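Zervas Flower Shop Notes: README

Last updated 19 July 2025

Welcome, and thank you for stopping by! This folder holds the order and stem records from Zervas, a small flower shop with one long counter, a cold room that hums, and a habit of writing everything down. We started typing up our paper order books because we kept asking ourselves the same questions every spring (how many peonies did we really sell last year, and why did we run out of eucalyptus again?) and it seemed a shame to keep the answers to ourselves. If you run a shop, teach floristry, or just like looking at what people send each other, please help yourself.

What is in the folder

There are 2891 orders in all, one per line, in a plain comma-separated file called orders. A second file, stems, lists the 246 flower and foliage names we use at the counter, with the color and the usual bunch size next to each. The two files are joined by the stem code.
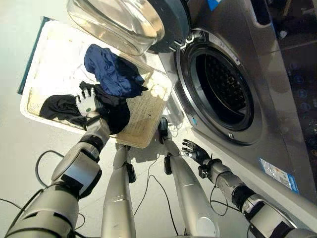 What each column means

order_no: our own running number. It starts over with each new order book, so please use it together with the book column.

book: which paper order book the line came from. There are four.

occasion: birthday, sympathy, wedding, thank you, or "just because." That last one is what we write when a customer doesn't say, and it covers a lot of ground - please don't read too much into it.

stem_code: one or more codes, split by a semicolon. A hand-tied bunch can have a good many of them.

wrap: kraft, tissue, vase or none. Vase means the flowers left the shop in a vase, whether or not the customer brought it in themselves.

delivery: shop, Hilton or Plimska. Shop means it was picked up at the counter. Hilton and Plimska are our two delivery rounds, and the names are simply the ones we have always used for the two sides of town.

How the records were made

Everything was copied by hand from the order books, mostly on slow afternoons, and then read back aloud by a second person. We used Primine, the little order program we keep on the shop computer, to do the typing and to catch codes that don't exist.

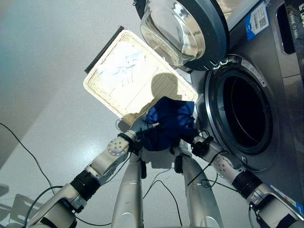
Handwriting was the hard part. Our sevens and ones look alike in the first book, and on busy mornings "ranunculus" shrinks to something like "ran" with a squiggle after it. Where we couldn't make up our minds we left the stem code blank, so a blank means we weren't sure, and you shouldn't take it to mean the order had no flowers in it!

Things to watch out for

The weeks before Mother's Day in May are thin. We were so rushed that many walk-in bunches never made it into the book at all, so the busiest time of our year looks oddly quiet here. Wedding work is entered as a single order even when it filled the van twice. Prices are left out, as are customer names, addresses and card messages, and those won't be added later.

Using and sharing

Use the files for anything you like, including paid work. We'd be glad if you mentioned Zervas somewhere, and gladder still if you told us about mistakes - a note through the shop's contact page reaches us, though in wedding season it may take a while to get an answer. Corrections go into the next version, and the older version stays in the folder named old.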